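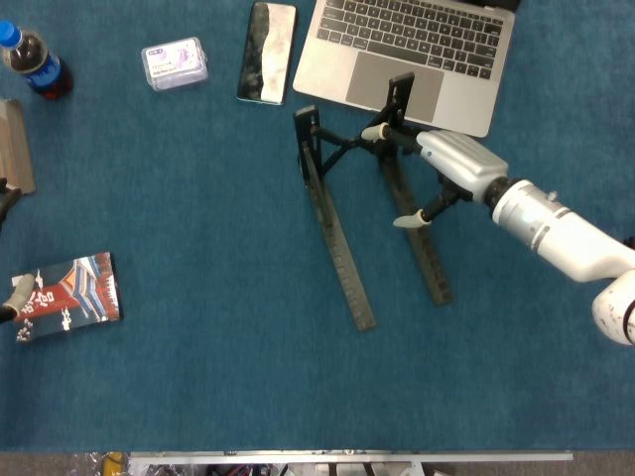 Good afternoon. My talk is about the planner, and mostly about one question: when should the arm stop trusting the first picture it took? I work on the motion software at Lullar, in the group that builds the Malstead planner, and I am not a hardware person, so please keep the motor questions for the break. Our planner gets a list of shapes from perception and it makes a path for the arm. With a book lying flat on the carpet this is easy, the shape is almost a box. With the black folding stand it is hard. It has thin cross braces, two long legs with a row of notches or holes, and a lot of air between the bars. The planner must decide what is air and what is stand, and this decision is the subject of the next 20 minutes.

(Wait here. Let people look at the stand before the next slide.)

SLIDE 2. What the planner receives

Perception gives us a point cloud and a label for each group of points. In the first version we closed every group into one solid hull. I want to say clearly that this was a reasonable choice. It is fast, it is safe, and for bottles and boxes it costs you almost nothing. But a hull around a folding stand is a big solid tent. No finger may enter the tent, so there is no grasp, and the planner answers "no path" although a child can see the path.

Say slowly: the planner was correct about the wrong model.

SLIDE 3. Three ways to cut the hull

We tried 3 methods at the Greltport lab.

First, we split the group into convex parts. Good result on the legs, bad result in the middle where the bars meet. The parts overlap there and the distance value jumps when the gripper moves a little.

Second, a distance field on a grid. The value is smooth and the optimizer likes it. The price is memory, and thin bars disappear if the grid is coarse. Please do not ask me in the talk how fine is fine enough, I have a backup slide for it.

Third, we keep the hull for the approach and change to the grid only near the grasp. This is the one we use now. The change happens at a fixed distance from the target, and the distance is in the configuration file, so a user can move it.

(If the audience is mostly students, explain "convex" with the hand: closed fist is convex, open hand is not.)

SLIDE 4. Dark things on the table

Black metal, black plastic, the dark keys of a laptop: the depth sensor gives few points for these. Clear plastic is a different problem with the same result, because the points are behind the object or they are missing. The planner cannot repair this. What it can do is to ask how old and how dense the information is, and to be slow where the answer is bad.

We call this the doubt cost. Each cell in the grid has a number for how many rays went through it. Few rays, high cost. The arm is allowed to enter, but the path through well seen space is cheaper, so normally it takes a small detour. In early tests I set the weight too high and the arm went around everything like a very shy guest. We sampled 1000 start poses in simulation for tuning the weight, and then we threw away my first value and also my second.

SLIDE 5. The contact part

Until the fingers touch, we are in position control. After touch it is Cormier, our controller, that takes over, and the planner only gives it a direction and a limit. I want to spend time on the handover, because most of our bug reports come from here.

Problem: the planner thinks contact is a collision. For it, the finger on the hub of a stand is a failure. So we need a list of allowed contacts, and this list must be opened at the correct moment and closed again. In the old code it was opened for the full object. Then the forearm also had permission to touch the stand, which we did not want.

Now the permission is per link. Fingertips yes, gripper body no, forearm no. It is 4 lines in the configuration and it removed more trouble than the whole grid work. I am a little ashamed of this, but please say it anyway in the talk, people like to hear it.

SLIDE 6. Replanning

When the fingers push a folding thing, it may fold. Then the first picture is wrong and we are back to my question from the beginning. Our rule is simple. If the touched object has a label from the "can change shape" list, we take a new cloud after each contact. If not, we keep the old one. A learned rule would maybe be better. We have not done it.

Open point, to mention only if there is time: the arm itself hides a part of the object after contact, exactly the part we need. At the moment we fill the hidden cells with the old values and raise their doubt cost.

SLIDE 7. What I would like from you

If you have logs with thin or folding objects, please send them. Joint positions and the raw cloud are enough, we do not need video. The format is described in the tools folder of the Malstead package. We want to freeze the interface in June, so before that is better.

(Questions. Repeat each question into the microphone. Backup slides: grid size, timing table, list of labels.)

Home | Talks | Software | Downloads | Contact
© Lullar Motion Software. Contact the talks desk at Greltport. Back to top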